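Brorkosia Counting and Bagging Bench Set

For stockrooms, wire and cable counters, repair shops and anybody else who spends a good part of the day weighing small goods and dropping them into bags.

We have been putting packing benches together in our Drindelham workshop for a good while now, and the one question we hear more than any other is whether we could please just sell the whole thing as a set, so that folks don't have to match up a table from one place and a scale from another and then find the crates don't fit. So that's what the Bench Set is! One table, one tray scale, three crates, all chosen to sit comfortably together in a modest corner of the room.
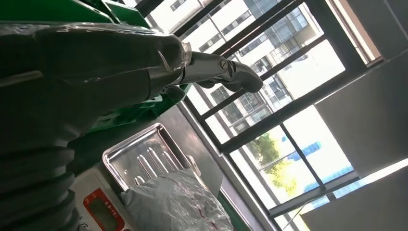
Daylight makes a bigger difference to a weighing bench than most people expect, and we always suggest giving the set a spot near a window if you can spare one. The readout is easier on the eyes, and you'll notice a stray washer or a clipped wire end before it goes into the wrong bag. The tray helps with that too, with its shiny stainless steel and rims that are raised and rolled over at the edge. It lifts off for cleaning, and a soft cloth with a drop of dish soap is all we have ever used on ours.

The table top is dark green, a color we settled on after trying paler ones that showed every scuff by Thursday. It takes crates being dragged across it all day long, and it is set at a height where most people can work standing up or perched on a stool. If you already run a conveyor, the table is happy standing right next to it – just tell us the height of your belt when you order and we'll cut the legs to suit.

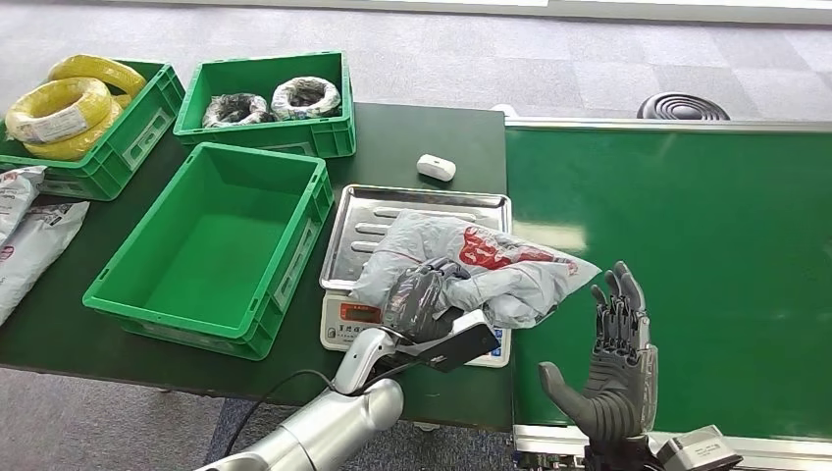 Green crates on the bench, with coils of yellow wire in one and wrapped cable in another.

The crates have handle cutouts, so you can carry a full one across the room without wrestling it. We like to keep stock in the ones toward the back and leave the biggest one empty and close at hand for finished work, but please do arrange them however your own hands prefer. Coiled goods do especially well in them. A coil can stand up a little over the rim and still stay put.

Bags are not part of the set, and we're asked about them often enough that they deserve a few lines.

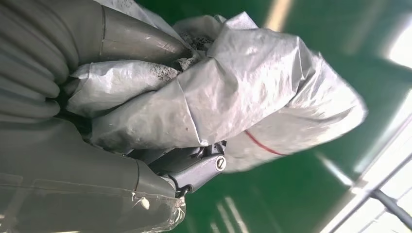
Plain plastic bags are fine for most jobs, and woven sacks are the better choice for anything heavy or with sharp ends. Whichever you use, weigh one empty first and zero the scale with it on the tray. For loose or gritty goods we'd double up and tie the neck well – a little dust gets everywhere otherwise, and then you're wiping down the scale again.

What comes with the set
Work table, dark green top, legs cut to order
Digital scale with stainless steel tray
3 green plastic crates, one of them larger
2 spare foot pads
Order code 1765

Delivery and pickup
Sets go out from Drindelham once a week, and you can also collect from our counter at the Mercado in Climden if you call ahead. We have sent out more than 400 of these benches so far, and the cartons are sized to go through an ordinary doorway. Assembly takes 2 people and the wrench in the box. Extra crates can be added to any order, and they travel nested inside the others at no added shipping.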